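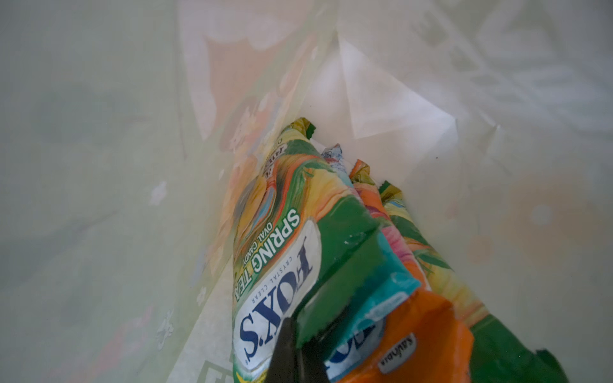 Sending candy in summer without it turning into one big lump?

Posted by Brulta
July 23, 2024

Hi all! My niece is at summer camp 400 miles from here and I promised her a box of goodies before she comes home. Last year I mailed her chocolate (I know, I know) and she got a brown puddle with raisins in it. So this year it's going to be hard candy and maybe some gummies, plus a few little things to play with on rainy afternoons.

My trouble is the packing. Everything goes in a shoebox, the box sits in a hot truck for who knows how long, and then it waits in the camp office till mail call. It was 82 in my kitchen this morning and that's with the fan on. Do I need an ice pack? Should I take the candy out of its wrappers to save room? And do I leave it in a gift bag, or does that just get crushed?

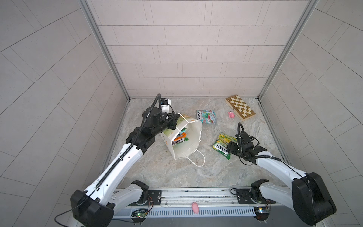 Wrapped candy in a white paper shopping bag

I'd love for it to look nice when she opens it, but if I have to pick, I'll pick not sticky.
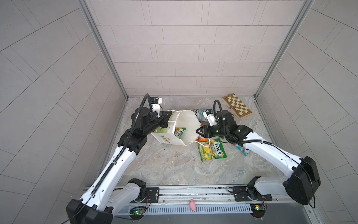 Replies

Xavier

Don't unwrap anything! Hard candy pulls moisture out of the air and gets tacky even when it isn't that hot, so the wrappers are doing all the work. I put mine in a zip bag, squeeze the air out, and then put that inside a second zip bag. Overkill, maybe, but I've mailed candy to my brother every July for years and it shows up fine.

Skip the ice pack. It'll be warm by the next day and then you've got a damp box -- worse than where you started. Mail it on a Monday so it doesn't sit over a weekend.

Gummies I'd leave out. Mine came through as one gummy once. My brother ate it, but still.

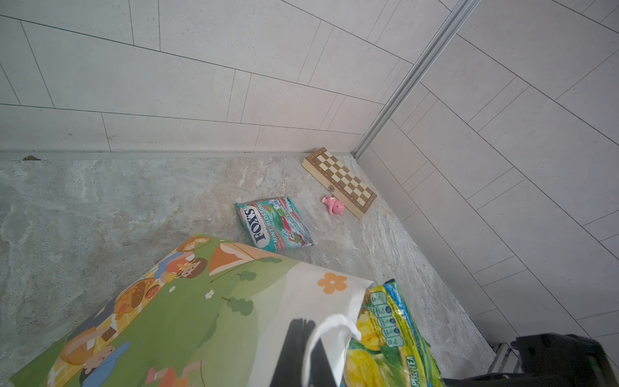 Statelard Neighbors Help Board -- Care Package Club

Alex

Agree on the wrappers. For the gift bag, fold it flat and lay it on top with a note, and let her fill it herself. Kids like doing that part anyway. If the bag goes in full, the corners get mashed and the handles tear (paper ones are the worst for this).

Put games on the bottom, candy in the middle, and pack socks into the gaps. She'll need socks. A folding board game is a good pick because it stays flat, but tape the clasp or you'll have pieces all over the box.

Oh, and check with the camp first! Ours hands back anything with nuts, and one year they didn't allow candy at all, so I paid postage for my kid to get a pair of socks and a comic book.

Xavier

Good call on the nuts, I forgot about that.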